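Home News Events Join in Contact

Table filling up for the Odlow swap and share evening

The long table is up, the checked cloth is on and the first things are already out for this month's swap and share at the Odlow rooms. Doors at 7, finish when the kettle runs dry. Forty bags to fill this time, up from 30 in April, so please look in your cupboards before you come.

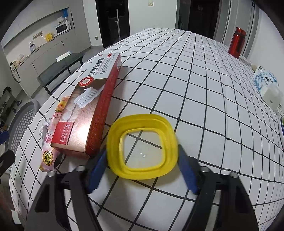
Odlow Community Club — Sharing Table Group

First on the cloth: a boxed toothpaste in dark red and white with Chinese lettering down the top, a pink snack in a shiny wrapper, and a bright yellow ring-shaped container, square with rounded corners. A mixed start, and a good one. The toothpaste box says 口腔脱敏膏, so it is the kind for sensitive teeth, and we will put a small English note in with it so whoever takes it home knows what they've got.

Bathroom things go fastest, always have. Last time the soap and toothbrushes were gone before the tea was poured and there was still a heap of pasta at the end. So — toothpaste, shampoo, flannels, plasters, all very welcome. Unopened please. Snacks too, as long as they are sealed and in date. Tins we have plenty of, the cupboard by the back door won't shut.

Tubs and containers are fine with or without lids, but wash them first. We had a bit of a job last time with a bag of sticky jars, and the sink at Odlow is not big.

How it works for new poeple: bring what you can, put it down anywhere on the table, have a cuppa. Sorting starts once everyone is in. Food to the far end, bathroom bits in the middle, odds and ends nearest the door. Bags are then made up with something from each.

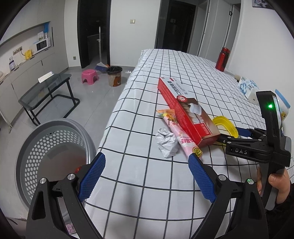

Long thin boxes like the toothpaste go in first, flat against the side of the bag, with soft packets on top. Crisps and puffy snacks last of all or they get crushed. Paper bags only this time, the Grusik shop has given us a stack of the brown ones with handles and they hold more than you would think.

Of the 40 bags, 24 are spoken for already. The rest go to anyone who asks on the night, no forms. If you can't carry yours home tell whoever is at the door and we'll sort out a lift.

Parking is tight in front — use the side road by the Bright laundrette, it is free after six. The Busier bus stops oposite.

Anything left over stays in the cupboard for next month. Could do with another pair of hands for folding the cloth and stacking chairs afterwards, ten minutes at most.

Shares 24 Comments 7

Contact us | © Odlow Community Club | Back to top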